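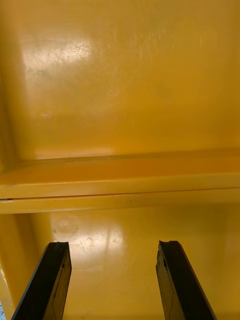
Wrist camera view with the gripper open, inside a yellow bin. The left and right fingers are both on our list of wear parts for next year.

Equipment plan for next year: what we ask for, and what we keep

By Verena Kaufmann, automation group, Virton

The budget round closes on 11 December 2018, and several colleagues asked me what the sorting cell will cost them. I write it down once for all, so that I do not need to repeat it in the corridor.

As most of you know, the cell handles small electrical parts for the repair line: solenoids, circuit boards, braided cables and wire harnesses. The question in August was if we should buy a second complete cell. Henk Declercq and I made the calculation two times, and both times we came to the same answer. For next year we do not buy a second cell. We put the money in the parts that wear, in spare parts on the shelf, and in better light.

Gripper fingers

We have always treated the fingers as a part of the robot, so they never had their own line in the budget. This was a mistake from my side. The tip of a finger touches everything, and when it gets chipped, thin wires can stay behind the edge. From now on the fingers are consumables, like gloves or blades. We ask for 50 pairs, which must cover the whole year. Pieter Maes will keep them in the gray cabinet, and he wants the old pair back when he gives you a new one. Please do not keep a private stock in your drawer.

We received two offers. Panico is cheaper for each pair, but the delivery takes 9 weeks. Flasport asks more and delivers in 6 working days. Our proposal is to order the main quantity from Panico and to leave a small open order at Flasport for the case that we run out. Purchasing has agreed with this in principle, but the signature is still missing.

Bins

The yellow bins can stay. I know that some people find them ugly with all the scratches, and there was a request for new ones in a matte gray. The scratches do no harm to the parts. What does give trouble is the glare, because a bright spot on glossy plastic can hide a thin black wire from the camera. Dolores Halvorsen has looked into this, and she thinks that a diffuser under the ceiling lamps solves more than new bins would. A set of diffusers costs almost 300 euros with mounting. New bins for the whole department would be a much larger amount, and also the corner tabs of the gray model do not fit our table positions, so we would have to make new holders as well.
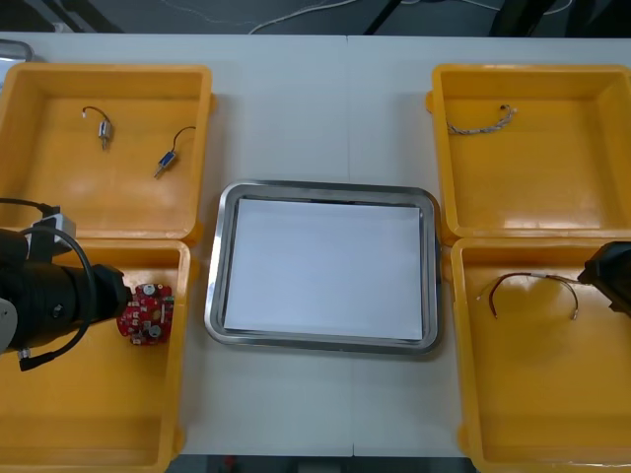

The table with its four bins, the steel tray in the middle, and both arms in view. The paper in the tray is also in the consumables list.

Cables on the arms

This point is small in money, but it is the one for which I receive the most questions. The cables of the grippers hang in a wide loop, and the loop needs some room above the bins. We ask for cable guides of the flexible type, one for each arm plus one spare. Dirk De Graaf has tried a sample from Zepeda on the test bench and he was satisfied with the movement. He was less satisfied with the clips, which are hard to open with cold hands. We will order the guides with the screw version of the clips.

Tray and paper

The steel tray remains as it is. Dolores wants to compare the white paper with a thin rubber mat, because light braided cables are sometimes difficult to see on white. The mat is not in this budget. If the test is good, we pay it from the small tools account.

What we do not ask for

No new robot arms, no new table, and no second cell. The service contract continues without changes. I would like to come back to the second cell one year from now, when we have real numbers for the fingers and for the hours that the cell is standing still. In the past we only guessed these hours, and I do not want to defend a guess in front of the management again.

What I need from you

If your team sends parts to the cell, please send me your expected types for next year, also when you are not sure. A new type of harness can need other fingertips, and then the order at Panico must be changed before it leaves the house. Henk collects the lists from the repair line, and all the others can come directly to me. Lists that arrive after the closing of the round will go to the reserve, and the reserve is not big.

The complete table with prices is in the shared folder of the automation group, under Equipment. Column four still shows the old price of the cable guides. Dirk will correct it.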